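# The Second Life of Household Linen

In the eastern suburbs served by the Vorside Textile Library, a household may borrow a tablecloth for a christening, a set of curtains for a rental with bare windows, or flannelette sheets for visiting grandchildren. The library opened with 200 donated pieces in a former shoe repair shop. Its catalogue now lists 1,452 items, and 924 of them went out on loan at least once in the past financial year.

The model owes a good deal to its founding coordinator, Aldana Carrasco, who spent much of her career in hotel laundries and was troubled by the quantity of serviceable cloth sent to landfill. Hotels retire linen on a schedule. Families tend to keep theirs in a cupboard until a move or a bereavement forces a decision, and by then the charity shops are often unable to take it.
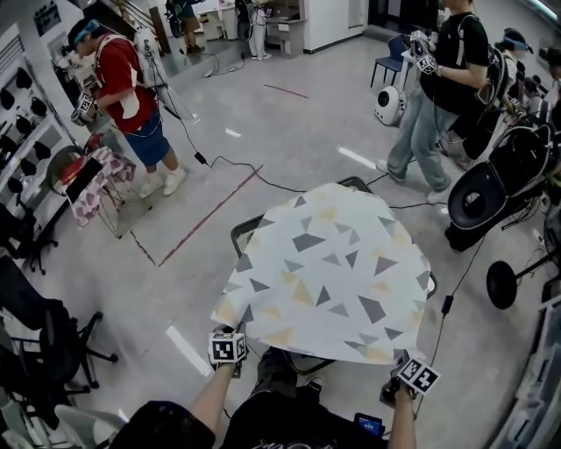 Storage was the first difficulty the library set out to resolve. Cloth that remains folded along the same lines for years weakens at the crease, and older cottons may discolour there as well. Under the procedure adopted at Vorside, each piece is opened out and refolded every June, with the new folds placed away from the old. Printed cloths, such as a white cloth scattered with grey and pale yellow triangles, are draped over a metal frame and drawn out by the lower corners so that the full width can be examined. Thin patches are marked with a tacking thread in a contrasting colour and referred for mending.

Mending is the province of Obsa Wako, a tailor by training, who holds a class for members at the rear of the shop. His preference is for visible repair: a darn in a slightly darker thread, or a patch cut from the same period of cloth. "A borrower treats a mended tablecloth with more care than a new one," he says. Places are limited to 26 each term, and the waiting list is long.

The library's finances remain modest. Annual membership covers rent and detergent, while a grant from the Pridaso Foundation has paid for shelving and a second washing machine. Sugeng Hidayat, who chairs the board, has resisted proposals to charge by the item – a fee of that kind, he argues, would discourage the households most in need of warm bedding in winter.

A branch at Stollberg is expected to open in autumn, beginning with blankets and curtains. Donations of clean wool blankets are being accepted at the Vorside counter until 4 pm.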